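House rules for kitchen arms - the gallery

Last updated: January 10, 2026

I've been meaning to put this page up since March, when we finished the first draft of the house rules for the Stimton kitchen. The rules are for anyone running an arm near a worktop, and they started life as a scrappy list taped inside a cupboard at Falta. Now there are 15 of them, which is plenty! I wanted a page that shows the work at hand next to the rules that matter most to it, so new people can read it over a cup of tea and skip the 84-page manual until they need it.

A few things before you scroll. We work to the Fivel checklist for start-up and shutdown, and the house rules sit on top of that. If the two disagree, go with the stricter one and tell me, please - I do want to know. Rule 4 (keep the reach clear of anything you'd mind losing) gets argued over more than all the others put together. My own view is that a real kitchen has clutter in it, so you plan for clutter, write down what's out on the counter before each run and stick to the slow speed setting until the path has been checked twice.

Rule 9 is the cable one. Leave enough slack for the full turn of every joint, then look at the loops again after you've changed the task.

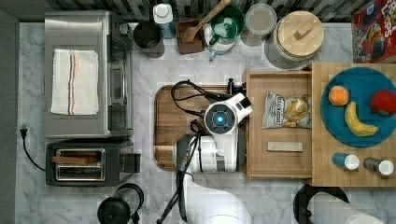
Arm over the wooden tray, drawer open beside it, toaster and French press on the same worktop. Rules 4 and 9 both apply, and so does rule 11: an open drawer counts as part of the layout and goes on the sheet.

A reader at Sandoval wrote in to say that their own sheet has a line for who is holding the stop button, filled in before power goes on, and could we please add one to ours? Yes! It goes into the next version as rule 16, with the name written out in full and no initials.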